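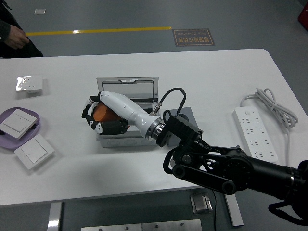
Fittings table: junction box with its lid up, two switch panels, a wall socket panel and a power strip.

Sonddale Electrical Fittings, Tabletop Set

README, last updated June 9, 2021
Maintainer: Agnes Niven

What is in this set

937 color pictures of small electrical fittings laid out on a white table. The fittings are the ordinary kind found in homes and offices: junction boxes, light switch panels, wall socket panels, power strips, short cables and connectors. Most pictures show several of them together, and some show one being handled.

Nothing in the set is installed in a wall. If you need fittings in place, with wiring behind them, this is the wrong set.

Folder layout

pictures/ holds the picture files, numbered from 0001
labels/ holds one text file per picture, with the same number
splits/ holds train.txt and test.txt
notes/ holds the layout sheets and the list of known problems

The training list has 900 entries. The rest are in the test list. Both were drawn by layout, so two pictures of the same arrangement never fall on opposite sides of the split.

Label names

junction_box: the box and its lid together, open or closed
switch_panel: any wall plate with a light switch
socket_panel: any wall plate with outlets, film on or off
power_strip: the body with the outlets, without the cord
cord: the cord of a power strip, coiled or trailing
cable: any other cable
connector: a loose or attached cable end
tray: a shallow holder for parts

There are 8 names in all. Floor outlets and signs in the background are not labeled, and neither are people.

How the labels were made

Jamilia drew the first outlines in May and I checked them against the layout sheets. A part that sits in a tray gets its own outline, and the tray gets a separate one that includes the area under the part. Clear lids are outlined along their outer edge — what shows through them is labeled as usual.

Cords were the slow part. Where a cord goes over the edge of the table, the outline follows it down as far as it can be seen.

Known problems

Protective film. Some socket panels still have shiny silver film over part of the face. It throws reflections, and outlets under it may be hard to make out. Use the film column in the layout sheets to leave these pictures out.

White on white. Switch panels lying straight on the table have weak edges, especially the rounded corners. Panels in the lavender tray are much easier to separate. Leitner's outline tool missed the bare ones often enough that we redid them by hand.

Small connectors. Brass connectors can be only a few pixels across. Anything less than 30 pixels on its long side is marked "small" in the label file and should be scored separately.

Backgrounds. The floor is gray with a yellow line in places. A model trained only on this set will probably learn the floor too.

Changes

1.1: redrew switch panel outlines, split cord from power_strip
1.0: first release, shared inside the Jetby project only

Corrections

Send the picture number and the label name to Agnes Niven. Please check notes/ first, as several duplicate outlines are already listed there and will be removed in 1.2.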